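Über uns

Hallo und schön, dass du bei Lutance vorbeischaust! Ich bin Villads und schreibe hier über Online-Casinos, Spielautomaten und alles, was dazugehört. Angefangen hat das an einem verregneten Sonntag mit einer Tabelle, in der ich Bonusbedingungen verglichen habe – und weil die Tabelle irgendwann 101 Zeilen hatte, musste eben eine Website her.

Inzwischen sind wir zu zweit. Houshang kümmert sich um Auszahlungen und Lizenzen (er liest wirklich jede Fußnote!), ich teste die Spiele und schreibe die Berichte. Jedes Casino bekommt von uns ein Konto mit 100 Euro Einzahlung aus eigener Tasche, und der Support wird mindestens 2 Mal angeschrieben, gern auch spät am Abend.
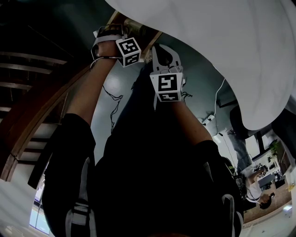
Houshang meint dazu, ich sei bei den Freispielen viel zu gutmütig, und ein Bonus, der nach 90 Tagen verfällt, verdiene noch lange kein Lob, solange die Umsatzbedingungen im Kleingedruckten stehen. Darüber streiten wir ziemlich oft, und im Testbericht zu Brernham stehen deshalb beide Meinungen.

Ein paar Links bringen uns eine Provision, die sind alle gekennzeichnet. Auf die Note hat das keinen Einfluss – Wodar zahlt uns zum Beispiel etwas und steht trotzdem ziemlich weit unten. Spielen darfst du natürlich erst ab 18, und setz bitte nur Geld ein, das du übrig hast.

Fragen, Kritik oder ein Casino, das wir uns anschauen sollen? Schreib uns über das Kontaktformular!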